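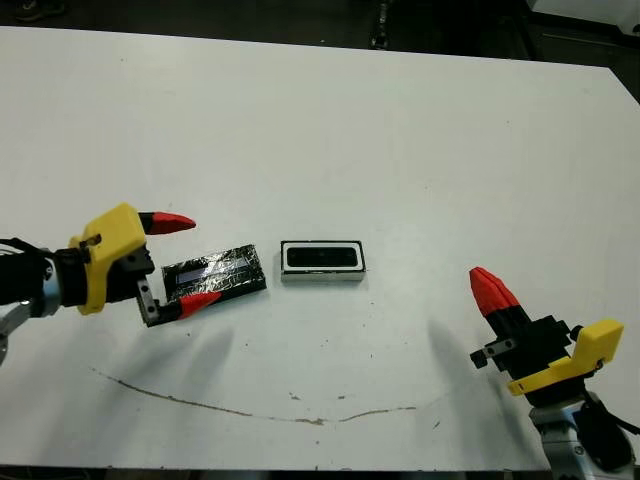 Emballer dans l'alu et le ruban noir avant de ranger : bonne ou mauvaise idée ?

Forum Hemance > Maison et rangement > Cartons, greniers, déménagements

pelote_grise
Messages : 173

Coucou tout le monde ! On déménage en octobre et je suis enfin dans le tiroir des vieux appareils, celui que je repousse depuis la nuit des temps (il y a là-dedans des trucs des années 2000, c'est vous dire). Comme tout part en garde-meuble chez Trerkent pour l'hiver, je me suis lancée dans l'emballage à l'alu de cuisine bien serré, avec du ruban noir sur les bords et sur les plis. C'est plat, c'est pas plus grand qu'un smartphone, et je trouve que ça se range super bien.
Mon mari me dit que je fais des papillotes. Bon. Mais du coup je doute : est-ce que ça protège vraiment quelque chose, ou est-ce que je vide mon rouleau pour rien ? Et est-ce que le ruban va coller partout quand je vais ouvrir au printemps ?

boitaclous

Salut ! Pour les chocs, zéro. L'alu c'est fin comme tout, au premier coin de carton c'est percé. Moi je mets un vieux gant de toilette ou une chaussette et basta.
Pour le ruban, tout dépend duquel. L'isolant souple d'électricien, au bout d'un hiver au froid puis d'un printemps sous les tôles, il te fait une espèce de mélasse noire sur les doigts. J'en ai encore sur une lampe de poche.

mirabelle_du_fond

Pas d'accord avec boitaclous, pas complètement en tout cas. Contre la poussière l'alu marche très bien, j'ai fait comme ça pour ma radio de cuisine et elle est ressortie nickel. Et ça épouse la forme, alors qu'une chaussette ça glisse et tu retrouves la radio d'un côté et la chaussette de l'autre.
Par contre, regarde vers le bout gauche de ton paquet, il y a un morceau bleuté tout brillant qui n'a pas l'air couvert, on dirait de l'écran ou du plastique. Si c'est ça, je rajouterais une bande, c'est justement l'endroit qui se raye !

tourne_vis_plat

Attention quand même, question bête : il y a une pile ou une batterie dedans ? Parce que de l'alu froissé contre des contacts, ça conduit. Pile retirée, pas de souci. Batterie qui ne s'enlève pas, tu mets d'abord une couche de papier et seulement après l'alu si tu y tiens. Et une batterie un peu gonflée, on ne l'emballe pas du tout, on la porte en déchetterie.

pelote_grise

Ah mince, merci pour la batterie, je n'y avais pas pensé une seconde !! Je vais reprendre tout le tiroir et mettre du papier de soie dessous, j'en ai une pile qui vient des boîtes à chaussures.
@mirabelle bien vu pour la zone brillante, je remets une bande ce soir.
@boitaclous le ruban c'est du Grinden en 19 mm, pris chez Margaritis au rayon électricité. Donc si je te suis, c'est exactement celui qu'il ne faut pas ?

boitaclous

Ben oui, exactement celui-là, désolé ! Il est très bien pour des fils. Pour un rangement de plusieurs mois je prendrais du papier de masquage, celui des peintres, ça s'enlève sans rien laisser si tu ne le laisses pas cuire au soleil. Ou alors tu gardes ton ruban noir mais uniquement alu sur alu, jamais sur l'appareil.

chaise_bancale

Je me permets parce que j'ai fait l'erreur avant toi. Un emballage fermé serré, s'il reste de l'humidité dedans, elle y reste. J'avais emballé une calculatrice dans une maison pas chauffée et au printemps les touches étaient toutes piquées de blanc. Laisse les affaires une nuit dans une pièce sèche avant de les emballer, et ne scotche pas tous les bords.
Écris aussi le contenu dessus. Une fois tout en argenté tu ne sauras plus ce qui est quoi, et tu vas tout déballer sur le parking.

mirabelle_du_fond

Ça pour l'étiquette je confirme ! Le feutre tient mal sur l'alu froissé, je colle un bout de papier de masquage et j'écris dessus.
Sinon pour l'humidité je trouve que chaise_bancale exagère un peu. Une maison pas chauffée, forcément. Un garde-meuble correct, c'est sec.

chaise_bancale

Correct, oui. Va visiter avant de signer, c'est tout ce que je dis. Le mien avait « correct » écrit en gros sur la brochure.

tourne_vis_plat

Et sans vouloir relancer le débat, des petits sachets à zip avec du papier journal, ça coûte trois fois rien et on voit au travers. J'en ai passé une quarantaine, pardon, 40 tout rond, le paquet entier, dans notre dernier déménagement. Pas un seul perdu.

pelote_grise

Oui mais les sachets zip les miens s'ouvrent tout le temps :( et puis j'aime bien mes papillotes maintenant, je vais pas mentir.
Donc je résume pour moi : piles dehors, papier de soie, alu, ruban de peintre, étiquette, et un bord pas scotché. Je commence par ceux qui sont déjà faits.
Petite question en passant pour les bricoleurs, le plateau blanc de la table est un peu marqué, des traces brunes et des petites éraflures. Vous frottez ça avec quoi ? Je voudrais la vendre avant de partir.

boitaclous

Éponge magique à peine humide, tout doucement, et essaie d'abord dans un coin. Les traces brunes partent souvent. Les éraflures, tu les gardes et tu baisses le prix.

mirabelle_du_fond

Surtout pas l'éponge magique si le plateau est brillant, ça le matifie par plaques ! Savon noir et microfibre, deux passages. Et mets une annonce ici dans la section troc, il y a toujours quelqu'un qui cherche une table.

pelote_grise

Savon noir d'abord, alors, et l'éponge si ça résiste. Je vous redis pour le ruban au printemps, quand on rouvrira les cartons !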